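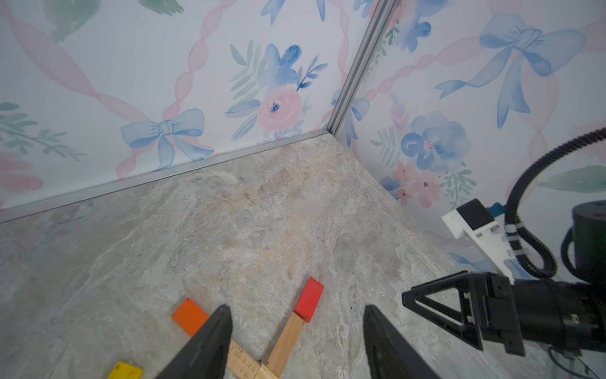 Wrist view from the block station, second arm coming in on the right. Attached to ticket 549.

Ticket 549 - Status: Closed (see last entry)
Opened by: Meenakshi Raju
Cell: Honness, two-arm table-free setup, floor work area
Category: Working rules / shared zone

Entry 1, 9:10 am
Hi all, me again. So the Honness cell keeps stopping itself in the middle of block sorting, and I don't think it's broken. I think we're running it in a way our own rule sheet doesn't allow, and the controller is just better at reading the sheet than we are! The message is "shared zone occupied, hold" and it shows up whenever both grippers want to be near the blocks together. Clear it, restart, fine for a bit, same thing again.

What I've tried so far: restarted the controller, re-homed both arms, swapped the network cable on the right arm (I had a spare in my bag, so why not). No change at all.

Entry 2, 9:55 am
Pulled the logs. There are 156 holds since the start of May, and every one of them has the same code. Zero collision faults, zero motor faults. That made me feel a lot better, because I was bracing for a bad encoder.

I also went back and read rule 3 on the sheet, the one that says one arm in the pick zone at a time, the other one parked with its gripper outside the line. We wrote that rule when the pick zone was a little square in the middle. Then Flasia (that's our layout tool, for anyone new on this thread) got updated and the zone grew to cover nearly all the floor we use. So "outside the line" is now a spot the right arm has trouble getting to without folding up on its own cable loop. Not great.

Entry 3, 10:40 am
Question from the Painemal side was whether we can just turn the hold off while we finish the batch. Please don't. I know it's annoying. The hold is the only thing keeping the two arms polite with each other, and if it's off there's no record of who was where. If you're really stuck, drop to single-arm mode and park the other one. It's slow but it's allowed, and you don't need a sign-off for it.

While I was in there I looked at the blocks too. The picture up top has two of the plain wood planks lying across each other, right by the red and orange blocks, and our sheet says pieces go down with a gap so a finger can get in beside each one. That's rule 5 and I think we've all gotten lazy about it, me included. It doesn't cause the hold. It does make the arm hang around in the zone longer while it works out a grip, and then the other one is stuck waiting. The red one has chipped corners as well. Chips are okay under the sheet as long as there are no splinters, so give it a quick feel before you put it back in the set.

Entry 4, 1:15 pm
Okay, changes made:

Pick zone in Flasia shrunk back to the small square and saved as a locked layout. If you need it bigger, ask me and we'll redo the park positions at the same time.

Right arm has a new park pose, farther back, with slack left in the corrugated conduit. Check the zip ties when you do your start-of-shift look. Snug is good, biting into the conduit is not.

Wait time before a hold is raised is now 3000 ms. It was set to zero, so any tiny overlap tripped it. I ran this past Britier support before touching it and they were fine with it for our slow-speed mode only. Do not carry that number over to the fast profile!

Rule 3 reworded. It used to say "parked," now it says "parked at the saved park pose," which should stop the arguing over what parked means.

Entry 5, 3:30 pm
Ran two-arm sorting all the way through lunch leftovers and a phone call and got one hold. That one was fair, I'd sent both arms after the same block from my own script. My mistake, fixed.

Entry 6, 4:45 pm
New sheet is printed and clipped by the Honness door, old one is in the recycling. If you have a copy saved on your laptop please delete it - I found two different versions going around this morning and neither one matched the controller.

Closing this. If the hold comes back with a different code, open a new ticket and attach the log from before you restart, since the restart wipes it.

Meenakshi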